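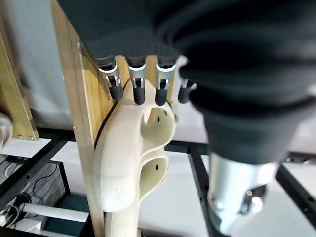 Figure 3. Wrist camera view, right up against the work: four fingertips at the top edge of a cream-coloured object.

5.1 What the visitors came to see

The demonstration was the last item on the September open day at Duncombe, after the talks and, unwisely, after lunch. The task was to tidy a shoe rack. Invitations had gone to 300 people and roughly two thirds of them came, which is a good turnout for footwear.

Visitors were let in ten at a time and asked to stay behind the operators' desk. Before each run Lilian Kashindye explained the rules: slides in matching pairs, toes to the front, no help from the audience. Help was offered anyway. Our notes record 7 separate pieces of advice to the robot, all spoken aloud and all about going faster.

Most groups expected the rack to be filled from an empty start. We had set it with the pale grey and pinkish slides paired on the lower shelf and the cream ones above, so that talk would turn to the grasp. It turned to the price of the armchair.
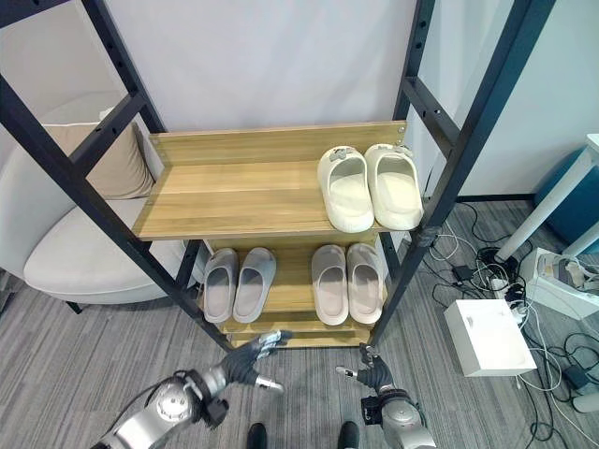 5.2 Waiting as part of the show

Between runs the hands were held open in front of the body while Fedir Tkachuk reloaded the controller. We had thought of this as dead time. The visitors did not. Several took the pose for deep thought, and one group fell silent until Fedir sneezed.

We also changed the layout between groups, leaving single slides on the shelves as well as pairs. Panya Kongkaew kept the written record of each layout – a job she has asked us not to give her again.
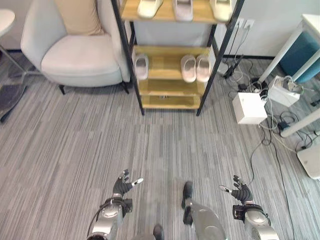
Reading time for the rest of this section: 2 minutes

The comment cards were more useful than we deserved. People wrote little about the arms and a good deal about the fingers, above all the moment when they go inside the shoe. A slide offers few good places to hold it, and the toe opening is the one most of us would avoid in company. The robot has no such manners. Veronica Pop, who sorted the cards, filed these remarks under "hygiene" and later, after discussion, under "grasp choice".

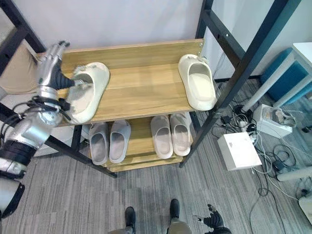

5.3 Limits of the visit as a study

An open day is a poor experiment. The groups talked to one another in the corridor, so the later ones arrived knowing what to look for. We did not time the runs, and the cards were filled in next to the biscuits. We therefore report the remarks as remarks, and leave success rates to Section 6, where the audience was smaller and had to be there.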